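Preparing for an Engagement Photography Session

Guidance for couples

An engagement session gives a couple the opportunity to become used to the camera before the wedding day, and gives the photographer a chance to learn how the two people are most at ease. The steps set out in this guide apply to all sessions booked through Stilteo, whether held at the Atimton studio or outdoors.

Step 1: Agree the location

Couples are asked to propose two locations at the time of booking. The first should be the preferred choice and the second should offer some shelter in case of rain. Places with a personal connection often work well – a former college, a favourite walk, the street where one of you grew up. Where a location is privately owned, written permission must be obtained from the owner and forwarded to the studio before the session.

Parks and historic gardens may charge a fee for professional photography. This fee is payable by the couple and is not included in the session price.

Step 2: Choose the time of day

Outdoor sessions between April and September normally begin in the early evening. During the winter months a start before 2 p.m. is advised. Please allow time for parking and for the walk from the car, particularly at the Zamani gardens, where the nearest car park lies on the far side of the river.

Step 3: Select clothing

Outfits should suit one another without matching exactly. Plain fabrics and soft colours photograph well; large logos and very fine stripes are best avoided. A second outfit may be brought, and changing facilities are available at the studio. Shoes should be suitable for the ground. Heels may be carried and put on for individual photographs.

Step 4: Complete the questionnaire

The questionnaire is sent by email once the booking has been confirmed and should be returned at least two weeks before the session. It asks how you met, what you enjoy doing together and whether there is anything you would prefer not to be photographed doing. Answers are read only by the photographer assigned to you. 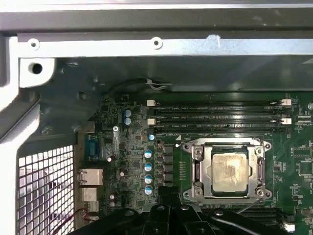
Motherboard and rear ports inside an open computer case.

Step 5: On the day

Please arrive with hair and make-up complete. The opening part of the session is spent walking and talking, and no particular pose will be requested. Dogs are welcome at outdoor sessions, provided that a friend or relative attends to look after them. Any props should be mentioned in the questionnaire.

If the weather is unsuitable, Ghazal Ghaffari will telephone on the morning of the session to offer the sheltered location or a new date. No charge is made for a change of this kind.

Step 6: Viewing and ordering

Edited photographs are placed in a private Skident gallery within four weeks. The gallery remains open for six months, during which files may be downloaded and prints ordered. Couples who wish to use a photograph on their invitations should tell the studio when booking, so that one or two images can be supplied early.

Questions about albums and framing should be addressed to Afshin Kazemi at the Atimton studio.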